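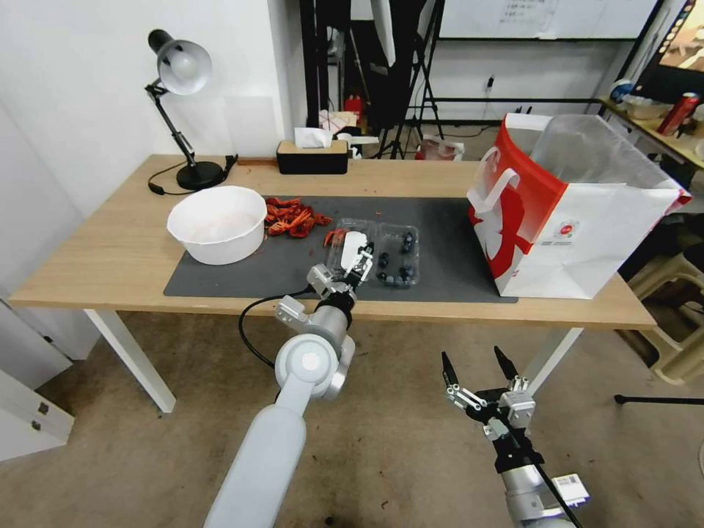

Clitix has opened its second training site for two-armed robots, at Kulwood, where staff teach household jobs by remote control. An operator moves a pair of hand controllers and the robot's arms follow. The first set of tasks covers food and shopping, with items such as blueberries in a clear plastic box, which the left gripper has to handle without crushing the fruit.

The site has recorded 2,868 demonstrations so far, across 152 tasks. Each one is checked by a second operator before it is used for training.

"Soft packaging gives us the most trouble," said Gwion Dafis, head of operations at Clitix. "A new operator needs 42 practice runs before we keep any of their work."

Clitix will release the first 1,000 recordings to its partner Skasto in October. The site is taking on more operators now.

Kulwood, 12 Sep 2026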